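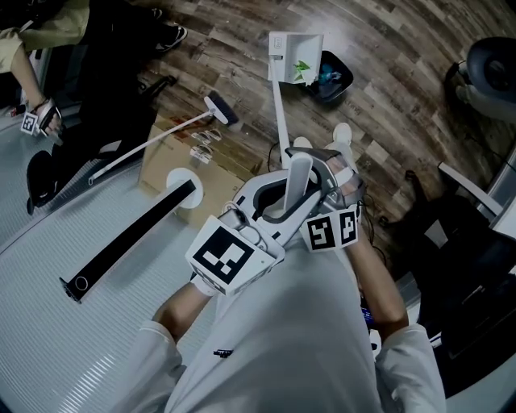
Bond cleaning at end of lease - can the agent make me pay for carpet steam cleaning??

Posted by Nermin Soylu

Hi all, moving out of a two bedroom unit in Brisbane end of January and the agency (Prorent, small mob, one office) has sent me the exit checklist. It's 52 items long. Most of it fair enough, oven, range hood, flyscreens, whatever. But it says carpets must be steam cleaned by "our nominated contractor Plerkum" and a receipt supplied or they'll claim on the bond.

Been here two years. Carpets were not professionally cleaned when I moved in, I'm nearly certain, there was a mark by the wardrobe and hair in the corners. I did write something about it on the entry report but can't find my copy. No pets. I vacuum.

Also the kitchen blind. Cord snapped last winter, I emailed them, they said they'd send someone, no one came. Now it's on the checklist as "blinds to be in working order". Do I fix it? Do I just leave it?

Bond is sitting with the authority, bit under 3,000 dollars and I need it for the next place, so I can't really afford a fight that drags out for months. Anyone been through this recently? Flat out packing so sorry if this is all over the shop.

Magdy Abdelaziz

Did this last year with a different agency, so here's what I know, quickly.

Carpets first. They generally can't make you use one particular company. They can expect the place handed back in the same condition as when you got it, minus fair wear and tear. So if the carpets were professionally cleaned before you moved in then it's reasonable for them to want the same at the end. If they weren't, much weaker. Ask them in writing for the receipt from before your tenancy. One line email. Don't ring. If they ring you, send an email after saying "as per our call" and what was said.

Check your lease for special terms too, sometimes there's a carpet clause tucked in the back pages. Some of those clauses don't hold up even if you signed them, but you want to know what you're arguing about before you start.

Entry report - the agency has to have a copy. Ask for it in the same email. Search your sent folder for "condition" or "entry" as well, I found mine under the old agent's name after swearing blind I'd never sent it.

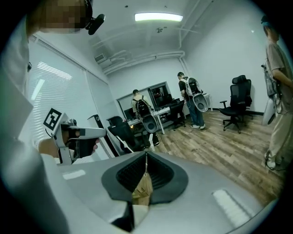 On the bond, you don't have to wait for them. You can lodge your own refund request once you've handed the keys back. If they disagree they have to dispute it inside the time limit, and they need to back up what they're asking for. Don't sign a refund form with the amounts left blank!! My sister did that, lost a fair chunk for "sundry cleaning".

Blind. You reported it, you've got the email, so it's a maintenance job they didn't do. Forward the orignal email with your exit paperwork and write next to the blind on the form "reported, not repaired". I wouldn't pay for it. Leave all the broken bits on the windowsill in a snaplock bag so they can't say you chucked parts out.

Photos. Take heaps. Every wall, inside every cupboard, inside the oven, behind the toilet, skirting boards, the carpet in daylight with the furniture out. Do it after the last clean and before the keys go back. Open the wardrobe doors as well. I got pinged for wardrobe tracks of all things, had a photo, they dropped it.

Keys: get something in writing when you return them, with the time on it. Rent runs until they have the keys, so don't drop them through a slot after 5 pm and hope.

Liesbeth Koster

Just pay for the carpet, its not worth the stress. Get your own bloke though. I paid about 8 dollars a room less than the agent's one wanted, so no great saving, but he turned up on the day he said he would. Keep the receipt and make sure it has the unit address on it. Mine only had my name and they knocked it back the first time.

Othmane Mahrous

Agree with Magdy mostly. One thing to add, ring the tenants' advice line before you send anything, it's free and they'll tell you what applies in your state. Rules changed a bit up there and half of what's on forums is old or from NSW. I'm in Victoria so ignore me on time limits.

And ask if you can be there for the final inspection. Mine said no at first then yes. Brought a cloth and some spray, wiped the one thing she pointed at, done.

Nermin Soylu

Thanks legends. Found the entry report, I'd written "carpet marked, not cleaned" next to bedroom two. Emailed Prorent this morning asking for the old receipt. Will ring the advice line tomorow at lunch.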